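Sendside Packing Table, White Top

Item no. 1157
Ships flat in 3 cartons

A plain work table for packing orders, sorting mail or folding samples. The height is set with a hand crank under the right side. Top wipes down with a damp cloth. Do not use bleach or scouring pads.

Rated load: 460 lb, spread evenly
Finish: white top, gray legs
Assembly: two people, hex key included
Spare feet and cranks: ask for Bo-ram Yoon in the Trundton parts office

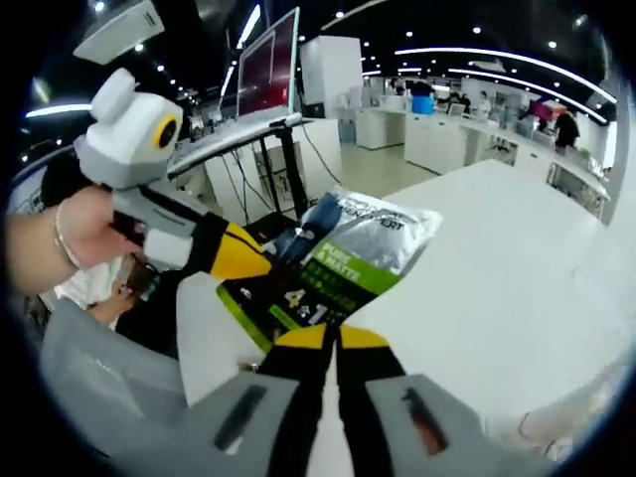 Foil bag at the near edge of a white tabletop.

Orders placed by noon leave Trundton the next working day. Casters are sold separately.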